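Sep 3, 2018
Posted by Declan Lambert

Re: glossy white tables - has anyone lived with one?

Pauline Mellor wrote:

> We are down to two tables for the dining end and I would like
> opinions from people who own something similar before we order.
> One is an oiled oak, the other is high gloss white. My sister says
> the white will show every fingerprint and I will be wiping it all
> day. The shop in Carnham says it won't, but they would.
>
> Also, does anyone have upholstered chairs with a gloss table? I
> like the light gray ones with the stitched backs but I'm worried
> about food. We eat at this table every day, it isn't for best.
>
> Last question, do hot plates mark it? Osamu Kawaguchi said on here
> a while ago that his did, but I can't find the message.
>
> Pauline

Pauline,

We have had a white gloss table for 4 years and eat at it every day, so I can answer most of this.

Fingerprints: your sister is partly right. On white you don't see them straight down. You see them from the side, low, with a window behind the table. Ours is crosswise to the window and it only bothers me at breakfast. Chelsea Haworth has the same top in black and that one does show everything. If you can stand the table so the window is at one side of it and not at the end, do that.

Cleaning: damp microfiber cloth, then a dry one. The dry one is the part people skip, and then they complain about streaks. I used a spray polish the first year and stopped. It left a film that caught dust, and it took a whole Saturday with dish soap and warm water to get it off. No scouring pads, and nothing gritty. Crumbs get picked up or brushed off before the cloth goes on, or you are dragging them across the finish.

Scratches: it has them. They are very fine and you find them when you look along the top under the ceiling lights. The worst are at my end, from a stoneware bowl with an unglazed foot. Run your thumb around the bottom of your plates before the table arrives. Anything rough either gets a mat or goes in the cupboard. I went through ours and ended up sticking felt dots under the fruit bowl and two serving dishes. A pack of 18 was plenty.

Hot plates: Osamu's message was in August, under the subject "Ring on table," which may be why you couldn't find it. As I remember it, his was a casserole straight from the oven, no trivet, and it left a dull ring that never came out. A dinner plate with dinner on it has never marked ours. I still use a trivet for anything out of the oven and I would do that on oak too.

Lighting is worth thinking about. A gloss top gives you every lamp back again. We had a bare bulb pendant over ours and there was a bright spot right where you look when you're eating. We changed to a shade with a diffuser across the bottom and that mostly fixed it - you still get some streaks of light across the top in the evening, and I have stopped noticing.
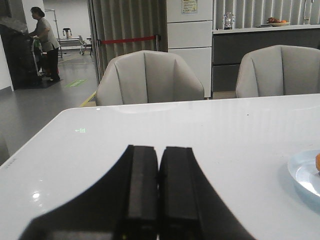
On the chairs, I would go with the upholstered ones. The gray softens all that white, and a curved back looks better against a hard edge than a square one does. The vertical stitching does collect crumbs where the channels run down to the seat. I go along them once a week with the crevice tool on the vacuum, top to bottom, and it takes a few minutes. Get the fabric protected when you order. Holtel charged us $69 for the set and tomato sauce has come out twice.

Check the arm height if you get a tub shape. They need to slide in far enough that you can walk behind them. Consolacion Fajardo bought a wide pair from Ostier and the sides hit the underside of her table, so they stand out in the room all day. Measure from the floor to the bottom of the rail, which on ours is lower than the tabletop by more than I expected. The Whitlock catalog gives both figures, most of the others only give the top.

I can't help with the oak. Consolacion had oiled oak before the one she has now, and she could tell you how often it needed doing.

If you want to come by and put a plate down on ours, you're welcome any evening except Thursday.

Declan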